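Palasdale bench notes: the two-arm cell, April

4 min read

Picking up from Rodel's entry. The right arm was still drifting when it held the screwdriver upright, and after 56 cycles the bit was landing 2 mm off where the program thinks it is. The left arm was fine all the way through.

Checked the obvious things first. Base bolts on both arms tight, paint marks still lined up. Homed the right arm three times and got the same joint readings each time, so I stopped blaming the encoders. Swapped the gripper fingers for the spare pair and the drift stayed. Put the old fingers back.

Fahad asked if the tool was creeping in the grip. Drew a pencil line on the screwdriver body level with the top of the fingers and ran it again. The line moved. After 20 minutes it had dropped a little and also turned, which would explain why the error never pointed the same way twice. The pads on the right gripper are worn smooth in the middle. They feel polished if you run a thumb over them.

Replaced both pads from the Sikoder kit. The kit has two thicknesses and the bag isn't marked. The thick ones are right for the screwdriver. With the thin ones the gripper closes to its stop before it gets a proper hold. I wrote THICK on the bag.

New grip settings, right arm only:
Closing force up one step from where Rodel had it
Speed on the last part of the close cut by half
Settle time 500 ms before the arm lifts

Left arm settings untouched.

Cable on the right wrist: it was rubbing on the joint cover when the wrist turned all the way in. There is a shiny spot on the jacket but it has not gone through. Moved the clip back and gave it a longer loop. Turned the wrist slowly by hand through its full range and it doesn't catch – but look at it again next week, please. If it needs changing, the part comes from Agbayani and the last one was slow to arrive.

Camera check after the pad change. The tool sits slightly higher in the fingers now, so the old offset is wrong. Redid it with the printed target, saved as offset 378. Do not load anything older than that on the right arm. Shiyu will clear out the old files when she's back on this cell.

Table seam: Berkay wants the part kept off it, and I agree. The two tops are not quite level and the part rocks if it straddles the join. I have been placing it by eye. A proper stop block would be better.

Still open:
– stop block for the enclosure
– order more thick pads
– find out whether the left pads are the same age
– write the pad check into the weekly sheet

The approach height was the last thing to set, and I did it at slow speed with the left gripper brought in level with the side of the box first, so that any clash between the two arms would show up before the bit came down. The hold point I settled on has the screwdriver close to upright in the right gripper, with the bit pointing down just off the gray enclosure, to the upper left of it as the head camera sees it. From there, go down in small steps and keep a hand on the stop button.

Comments (3)

Donnie Kinnear: We had the same polished pads on the Zamton cell. Wiping them with alcohol bought us a few days and then it came back. Just change them.

Shiyu Guo: Old offsets are moved to the archive folder. 378 is the only one the right arm can see now.

Rodel Dela Peña: My force setting was for the thin pads, sorry, should have written that down. Is the spare finger pair back in the drawer?

Contact the Palasdale workshop | © Palasdale | Back to top
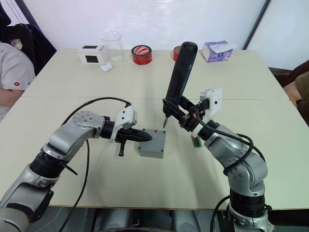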